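Furnby Household Water Use Records

Version 5 of the tables. Earlier versions used a different column order and should not be merged with this one.

Contents

The package holds metered water use for 200 homes in the Furnby supply area. Each home has one file of hourly readings and one line in homes.csv. Readings are in liters. Times are local, with no shift for daylight saving.

homes.csv
home_id — matches the file name
occupants — as stated on the intake form
meter — Vanon or Kos
fixtures — number of taps, showers and toilets

readings/
hour — start of the interval, 24-hour clock
total — liters through the main meter
hot — liters through the hot branch, blank if not fitted
flag — see Flags

Collection

Vanon meters log a pulse per liter. Kos meters log a running total, which was differenced before release. In 19 homes the Kos unit was replaced partway through, and the two series were joined at the first full hour after the swap. No smoothing was applied at the join.

Fixture classes follow the intake form: basin, kitchen, bath, shower, toilet, outdoor. A basin is any bathroom sink with its own faucet, whether wall-hung or set on a vanity cabinet. Utility sinks are counted under kitchen.

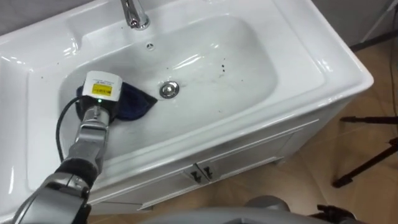 Flags

0 — reading as received
1 — gap filled from the running total (Kos only)
2 — suspected leak, flow never reached zero in 40 hours
3 — home reported as vacant

Flag 2 is set by script and has not been checked against repair records. Drop it if you need leak labels.

Known problems

Hot readings from the Brustetti branch sensors drift low in October. Use total for that month.
Occupant counts were taken once and not updated.
Outdoor taps upstream of the main meter are missing from total but still counted in fixtures.

Loading

Files are UTF-8, comma separated, with a header row. Blank means missing; zero means no flow. Read home_id as text or the leading zeros will be lost.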